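3.2 Materials and household procedure

The towels used in the study were bought in a single order from Wendari, a supplier of plain cotton goods for hotels and clinics. All were the same weight and weave, and they differed only in color. We chose a mid-weight cloth because heavier bath towels took too long to dry in the smaller apartments during the pilot, and participants began drying them on radiators, which we had asked them not to do. Before distribution every towel was washed three times at 40 °C without detergent to remove the finish applied at the mill. Towels that shrank unevenly in this step were set aside and used for practice.

Households were recruited in Brovthorpe through notices in laundry rooms and through the town newsletter. A household could take part if it had its own washing machine, did at least two loads a week, and had no member with a known allergy to fragrance. We did not exclude households that owned a tumble dryer, although they were asked to leave it off for the study towels. In the pilot we had excluded them, and this left us with a sample made up almost entirely of older residents living alone. The final sample was 300 households. Each received a pack of towels, a measured supply of detergent, and a diary.

Each household was assigned to one of three drying conditions: outdoor line, indoor rack, or indoor rack with a window open. Assignment was by building, so that neighbors sharing a yard or a drying room would not be in different groups. This decision cost us some statistical power, and the consequences are taken up in Section 5. Households kept to the assigned condition for 13 weeks, starting in May. On days of heavy rain the outdoor group was told to wait until the next dry day and to note the delay in the diary. Most did so. A few brought the towels inside and finished them on a rack, and those washes are coded as mixed and left out of the main comparison.

Detergent was supplied in liquid form, without softener. Participants were free to use whatever they liked on the rest of their laundry but were asked to wash the study towels on their own. We know from the diaries that this rule was sometimes broken, mostly in the larger families, where running a separate load for a few towels was seen as wasteful. We recorded these cases and kept them in the data.

3.3 Cloth properties

Three properties were measured on each returned towel: stiffness, water uptake, and loss of color. Towels were left flat at room temperature for a full day before any measurement, since cloth that has been folded in a bag keeps its creases and gives stiffness readings that are too high. Green was used for most of the color work. In the pilot, the blue and gray towels had faded so little that differences between the drying conditions fell within the error of the meter.
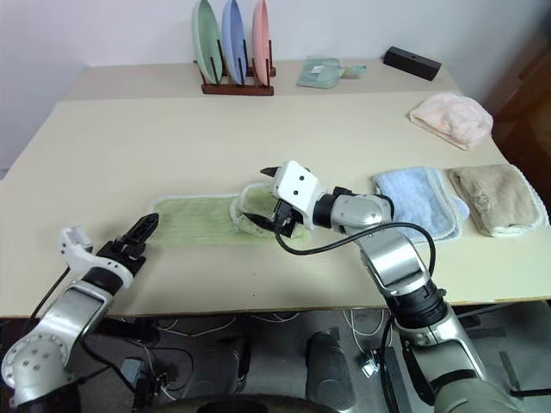 Figure 2. Green towel on the nearer of two beige tables.

Stiffness was measured by the hanging strip method. A strip was cut along the length of the towel, slid over a straight edge, and allowed to bend under its own weight until the tip met a sloping line. The length of cloth past the edge at that point was taken as the bending length. We cut strips from the middle of the towel only. Strips that included part of the hem were much stiffer and varied more from one towel to the next – a problem also noted in our pilot report.

Water uptake was measured by placing a cut square on the surface of a shallow bath and timing how long it took to sink. Squares that had not sunk after two minutes were recorded as non-sinking. The bath was refilled after every tenth square, as loose lint on the surface was found to slow the later ones. Color was read with a hand-held meter at five points on each towel, and the mean was compared with the mean for an unused towel from the same order.

A total of 679 towels came back in a state that could be measured. The most common reason for a missing towel was simply that it could not be found at the end of the study. Others had been cut up for rags, stained with paint or hair dye, or lent to relatives. Returns were lowest in the group using an indoor rack with the window closed, and the diaries give no clear reason for this.

3.4 Diaries and ratings

The diary asked for the date of each wash, the drying time to the nearest hour, and a rating of how the towel felt on a five-point scale from very soft to very rough. The wording of the scale was adapted from the Mihăilă comfort form, with the two items on bedding removed. More than 1000 washes were logged in all. Entries without a drying time were kept for the analysis of ratings but dropped from the analysis of drying.

Ratings were entered by whoever in the household did the laundry. Where two people shared the work, each was asked to use a different color of pen. Diaries were typed up in Wutari, a form-entry program, and every tenth page was entered twice by different people. Disagreements were almost all in the drying times, where a handwritten 1 and 7 were easy to confuse – these were settled by going back to the paper page. The comment box at the foot of each page was left open and was coded later, using the categories listed in Appendix B.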